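Desk calendars are back at Jollason, and there's one for everybody

If you've been up to the second floor this month you'll have spotted them already - the little stand-up desk calendars have come back! We stopped buying them a few years ago when everything moved to the shared diary, and I have missed mine ever since (I had a tea-stained one well past its time).

It was Hashini Bandara in the post room who got things moving. She asked round in the spring, got far more yeses than she'd bargained for, and Plamholm printed us a run of 100. They're small, spiral-bound along the top so the pages flip over, and they stand up by themselves at the back of your desk. 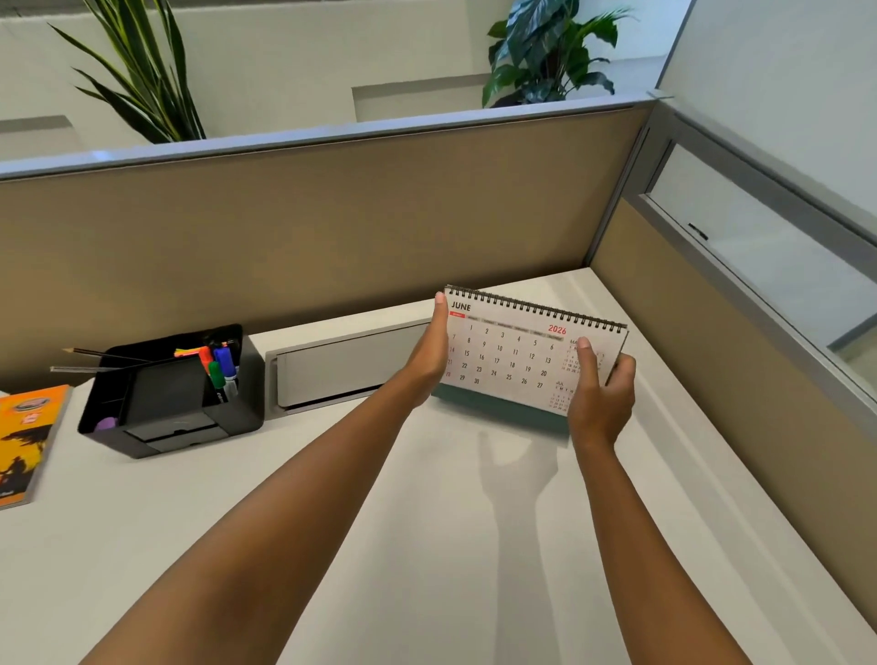
I like having the month before and the month after printed small down the side, as I'm forever being asked on the phone what date something falls on and I can never get the diary open in time. Sundays are in red too. Piroska Orbán would have liked bigger squares to write in, and she has a point, but then they'd take up half the desk and most of us on the second floor haven't got half a desk to spare.

There are 17 left in the post room cupboard, so do pop down if yours hasn't reached you. One each, please, until the Fallahi team are back from their site visit and have had theirs. If you work from home most of the week, Hashini will put one in the post - just send her your address.

Obaidul Wanigasekara is already taking names for next year's order, and he'd like them by the end of October.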